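Furon Dravum 144 Gaming Monitor

Price: $144
In stock, ships from our Olmedo warehouse

Hi, Abilio Moya again, the guy who writes most of these pages at Usora. I've had the Dravum on my own desk since January, so this one is less a sales pitch and more me telling you what it's been like to live with (mostly great, with one gripe I'll get to).

First thing, the speed. It runs at 144 Hz, and if you're coming from a plain 60 Hz office screen you'll feel it the moment you move the mouse! Shooters and racing games are where it pays off most. My old card can't push every game that high, so I turn the shadows down and leave textures where they are, and that gets me close enough that I stop looking at the frame counter. Adaptive sync kicks in when the rate dips, and I haven't caught any tearing with it on.

It's a 1080p panel, flat, matte finish. I know people want 1440p these days, but on a budget card I'd take the smooth picture over the sharper one every time. Colors were a bit cool out of the box. I set brightness to 56, switched to the "Warm" preset and left it alone after that.

Now the gripe: the speakers. They're there, they make noise, and I used them for one evening before plugging my headphones back in (there's a jack on the back, next to the power socket). The stand also only tilts, so if you want height adjustment you'll need an arm. The mounting holes are the standard 100 x 100 mm pattern and any normal arm will bolt right on.

Inputs are one DisplayPort and two HDMI. Use the DisplayPort! The HDMI ports top out at 120 Hz, and we get a lot of emails from people who wonder where the rest went. After you plug in, go into your display settings and pick the refresh rate by hand, as Windows likes to leave it at 60.
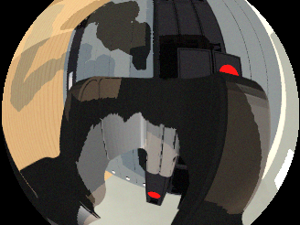
Does the monitor come with a DisplayPort cable?
There's one in the box, along with the power cord and the stand screws. It's on the short side, so if your PC sits on the floor, add our longer cable to your order for $20.

Returns are the same as for everything else we sell: keep the box, write to us first and we'll email you a label. Dead pixels are covered by the Furon warranty, and you can send the claim through us.

Page updated Dec 4, 2019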